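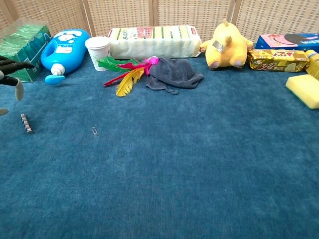

Home | Current issue | Archive | For authors | Contact

3. Study setting and early findings

We worked with learners enrolled in the evening certificate program that Isholm College runs through its study center at Flivunley, where most people come to their coursework after a full day of paid work or family care. The program moved to a blended format in June, and we were lucky to be welcomed in while everyone – teachers included – was still finding their feet.

Of the 500 learners invited to take part, a good many told us they had never before handed in an assignment online, and we tried to keep that in mind when we wrote our questions. Each learner followed 4 modules over 13 weeks, using the Amundsen course platform for readings and the Giner message board for talking with tutors and with one another. Tutors held three live sessions in each module, and recordings were put up the next morning for those who had missed them.

Figure 2. Path of a learner through one module, from first login to final assignment.

The path in Figure 2 looks tidy, and we should say that few learners followed it in that order. Many went to the message board first, read what others were asking, and only then opened the readings. Several told us in interviews that this felt friendlier than starting alone with a long text, and we have come to think the course guide could suggest it openly.

Slow home connections were the complaint we heard most. Learners who could download the readings at the study center spoke more warmly of the program than those who could not get there – a difference we take up again in Section 4, together with the tutors' own accounts of their workload.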